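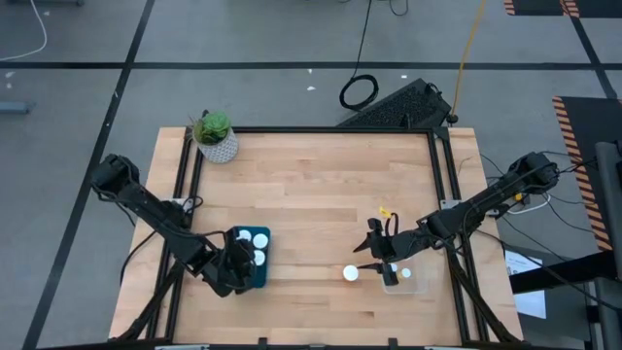 **Oil or hard finish for a strip timber table that gets trays dragged over it all day?**

Posted by Matúš Krajčí

Quick one, need to sort this before January. Got a light timber tabletop, the kind made of joined strips. It's our sorting table. Round white discs go from a clear shallow tub into a dark teal tray, some end up straight on the wood, back in the tub, repeat. So it gets rubbed a lot.

Whatever's on it now is wearing off. Dull patches, a bit thirsty looking near where the tray lives. Not stained yet but I can see it coming. Want to redo the top without changing the colour much — I like the mix of pale and honey strips and don't want it all going orange.

Was looking at Solton hard oil, 487 for the big tin which seems mad. Or a water based varnish. The top has a black metal surround on all four sides and I'd really rather not unbolt it, took ages to get square.

Also does oil come off on things?? The discs are white and have to stay white.

---

**Brurketti**

Water based, matte. Done mine twice. Oil looks lovely but pale timber goes yellower every time, and you said no orange, so.

What I did:

- vacuum, then wipe with a damp cloth, let it dry overnight
- sand with the grain, 120 then 180. The strips can run differently so go easy where they join, you'll see cross scratches later if you don't
- vacuum again. Then again. Dust gets in everything
- tape the metal, good tape, press the edge down with a fingernail
- three thin coats, light sand between with 320

Then leave it alone. Dry to touch in an hour or two but it is NOT hard. I put trays back after one day and got a lovely rectangle printed in it. Give it 7 days minimum, more if the room's cold.

Don't pull the surround off. A brush gets close enough.

---

**Usuga**

Disagree on the varnish sorry. Dragging trays = scratches, and with varnish you can't fix just one patch, you end up doing the lot. With oil you rub a bit more in where the tray sits and walk away. Ours has had 16 top ups in the same corner and you can't tell.

Colour — get one with a bit of white pigment in it, most brands do one. Test underneath first.

Re rubbing off: only if you leave too much on. Wipe it back till the cloth comes away clean, then let it cure properly. Drag a white sock over it, if the sock's fine your discs are fine. And lay oily rags flat outside to dry, they can catch fire in a heap. Not kidding.

And you dont need the big tin for one table!! Get the little one.

---

**Promo**

put felt under the tray

---

**Matúš Krajčí**

Thanks all. Going water based, the white discs decided it. Felt going on the tray either way. Brurketti, did you sand right up to the metal by hand or with a machine? Don't want to chew up the black.

---

**Brurketti**

By hand, last couple of cm. Block with the tape already on. Swap the tape before you coat.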